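Proceedings > Tokitham Workshop on Manipulation > Papers > Section 4

July 11, 2024 | By the Arumugam group

Search papers Go Advanced

4. Failure analysis: repeated stamping

The stamping task needs the right arm to hold a small wooden block, press it on a round red ink pad and print on a sheet of paper. We ran the Sedov policy for 100 trials on the two-arm cell, and 80 of them met the acceptance rule. The failures are examined below.
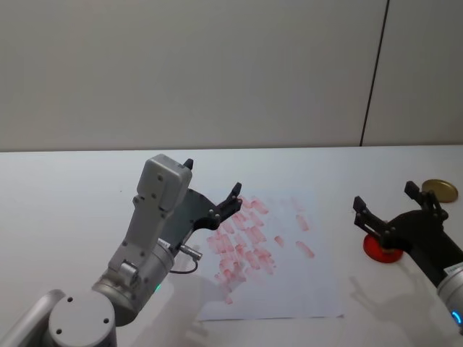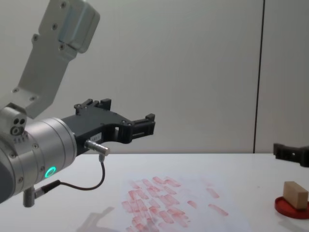
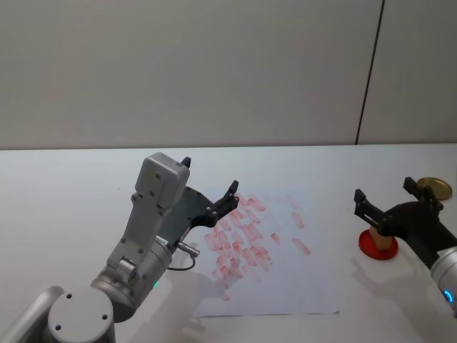 Figure 7. The stamping cell, with both arms and the marked sheet on the table.

The most common fault was overprinting. The policy returned to the same part of the sheet again and again, so that new prints fell on old ones and single prints could no longer be told apart. We traced this to the target selector, which picks the next free spot from a map of the sheet. The map was updated only when the print detector reported a mark, and the detector had been tuned on dark prints. A pale print was often missed. The spot was then still listed as free, and the arm was sent back to it.

The second fault was weak inking. The press on the pad ended when the wrist force passed a fixed limit, but a tilted block reached that limit on one edge only. The print that followed was faint, which in turn fed the first fault. In the worst trial the loop ran for 157 presses before the operator used the stop button - the step counter had been switched off during an earlier test and was never restored.

Neither fault set off the Nirkotia safety monitor. It checks joint speed, contact force and the distance between the arms, and all three stayed within limits throughout. We regard this as a gap. A task can go wrong for a long time at low force, and a monitor of this kind will not see it.

Two changes were made. The map now marks a spot as used after every press, whatever the detector reports, and the step counter can no longer be disabled from the test menu. The tilt problem remains open - a second force check on the pad was tried, but it also rejected nearly all good presses when the pad shifted on the table.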